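Arkden Wipe-Clean Table Cover, Pale Gray

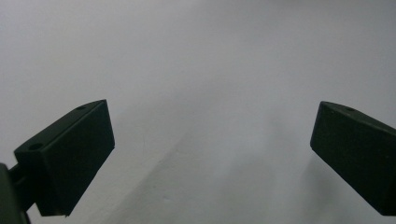 I started making these covers for my own kitchen table, which my kids had pretty much destroyed with glue and markers. The one I sell now is the third version, and it's the one I'm happiest with! It's a smooth, heavy sheet that lies over the table you've already got and gives you a clean place to roll dough, cut fabric or do homework. I only make it plain - no print, no border, no fake wood grain - and the color is a soft gray-white that's easy to live with. Dark things really stand out against that kind of pale background, so if you drop a black screw or a navy button you'll find it again.

Sizes and fit

I cut each cover to order, so send me the length and width of your table top in inches. Measure twice, please (Belmiro Veloso, who does the cutting with me, will thank you). The corners come rounded unless you ask for square. Anything up to 8 feet long ships in one piece. Longer than that, write to me first and we'll work something out.

Please don't fold it. It comes rolled on a tube and it'll want to curl for the first day or so - lay it face down overnight with a few books on the ends and it settles.

Cleaning

Warm water and dish soap, that's all I use. Turmeric and ballpoint pen are the two I still fight with, and I get most of it off if I catch it the same day. No bleach and no scrubby pads, they dull the finish. Hot pans need a trivet.

What you get

One cover, cut to your size
6 grip dots for underneath
A swatch of the same sheet, handy for testing cleaners

Orders and returns

Allow 22 days for a cut cover. If I've cut it wrong I'll make you another one, and if you've measured wrong I'll trim it for free as long as it's too big (I can't do much about too small, sorry). You can see a full-size one at the Avurbridge shop any afternoon except Monday. Ask for me, Ladan Shahbazi, or just go ahead and put your elbows on it.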